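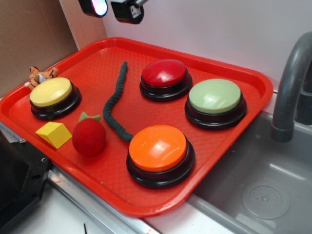
Posted by the Clinemier office, Gidton — Community and Events — open until the end of July

Call for quiz teams and quiz helpers

Clinemier is a small language club in Gidton. We offer evening conversation lessons for adults who moved here from other countries, and in autumn we organize a quiz season in easy English. We are now looking for 40 players and a few helpers for the new season.

You do not need to speak perfect English. Many of our players began to learn it after they came to Gidton, and so did the person who writes this text. The questions are about food, geography, music and daily life. They are read two times, slowly, and they are also printed in large letters.

Each team has four people. You can apply as a full team or alone, and then we will find a team for you. One round takes 45 minutes, and after it there is tea and time for talking. We begin at 7 in the evening in the upper room of the Nenano building, Shahbazi Street entrance. There is an elevator.
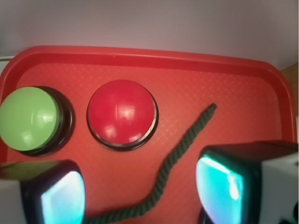
Do I have to pay to take part?
Players pay nothing, and the tea is also free. We only ask that you tell us early if you cannot come, so another person can take your seat.

For helpers we have two kinds of work. Readers should have a clear voice and some patience with the names of cities. Writers prepare new questions at home, ten for each evening. Our collection has now 1,884 questions, but a good part of them is old and must be checked again. Helpers receive a free place in one conversation course of their choice.

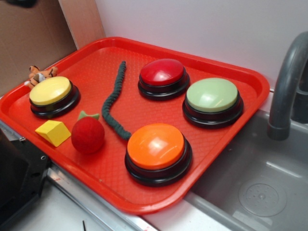 The final evening is a little different from the other rounds. The teams play against each other for speed, and the first to press may answer. Every team plays under a color — yellow, red, pale green or orange, the same as the buttons on the tray — and keeps it until the end. Please write in your application which color you prefer, and we will try to respect it.

To apply, send us a short message with your name, your first language and the evenings when you are free. Write "Quiz" in the subject line. You can also leave a note at the Clinemier desk before 6 in the evening. We answer every message.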